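February - by the Otstead Laundry Room desk

Brimuvex Rib Knit Lounge Set, light gray

Brimuvex sells this set as "the last sweats you will ever fold." I have read that kind of line before, so I bought one at full price and washed it 12 times before writing a word. At $85 it ought to survive that.

The fabric is a fine vertical rib, heavier than the Idell set we covered last year. It comes in one gray and one gray only, whatever the color chart says. The tag promises no shrinking. Mine lost a little length in the sleeve by wash 4 and then stopped - I can live with that, but it is still not what the tag says. 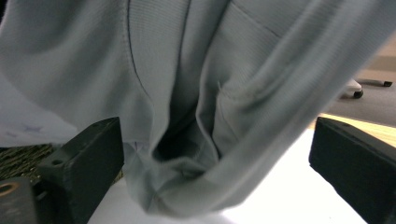 Weight is the selling point and also my main complaint. A heavy knit takes forever to dry and it does not fold flat, no matter what the store page shows. Hold it up over a table and it drops into thick, rounded folds that bunch at the bottom instead of lying smooth. The long dark seam is easy to find, so I use it as a guide when I fold, and it does help. I would like the edges better if they had fewer loose threads. The Kamath version costs less and is trimmed cleaner, though the knit is thinner.

The store page lists 1,325 five-star ratings. I read a couple of pages of them and most were written the day the box arrived. Ask those people again after a season of laundry.

Worth it on sale, maybe. Not at $85.

Comments

knitpicker: Mine shrank in the leg too. Cold wash only!

drawer_four: I've had the Idell for two winters and it folds fine. Why pay more?

rm_otstead: Disagree, warmest thing I own. Threads snip right off.

Contact us | Copyright Otstead Laundry Room | Back to top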